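Chapter 4
What Counts as a Fair Test?

Most of what you have heard about household products came from somebody who wanted to sell you one. That does not make it false. It does mean you should ask a few rude questions before you believe it, and this chapter is mostly a collection of rude questions.

Take the claim printed on a bottle of Clirnora, a surface cleaner: "Removes 45 percent more grease." More than what? More than water, or last year's Clirnora, or a dry rag? The label is silent. The company's own report says the test used 20 tiles, all wiped by the same technician, who knew which bottle was which. A person who knows the answer the boss would like tends to press a little harder on the right tile, often without meaning to.
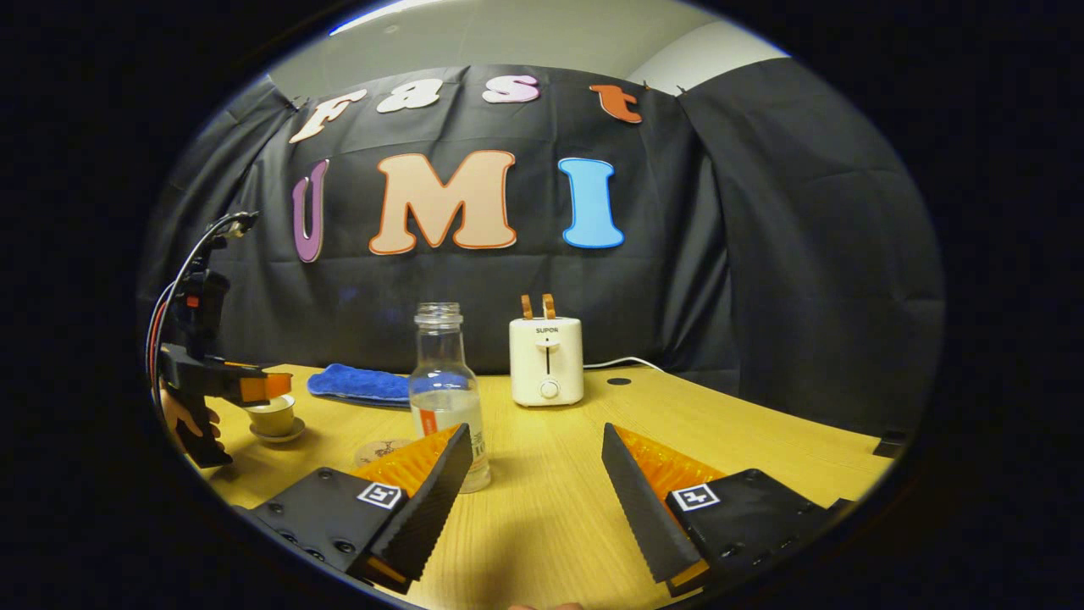
A bigger test would help, though less than you might hope. When a rival firm, Gosix, mailed its cleaner to 2000 homes and asked people to rate it, the average score was excellent. Read the small print, however, and you find that only the people who sent the card back were counted. Those who hated the stuff may have thrown out the card along with the bottle. A large number of answers gathered badly is still a bad set of answers, and it looks far more convincing on a poster.

We will come back to both cases in Section 4.3, where the Timmermans trial shows what happens when neither the wipers nor the judges know which cleaner is in use. The gap between brands shrinks a great deal. Whether it vanishes is something the published tables leave open, whatever the press release said.

Before you read on, find one claim on a package in your kitchen. Write down what was compared, who did the comparing, and who paid. If you can't fill in all three, leave the spaces blank and keep the page. You will need it for Section 4.2.

4.1 Compared with What?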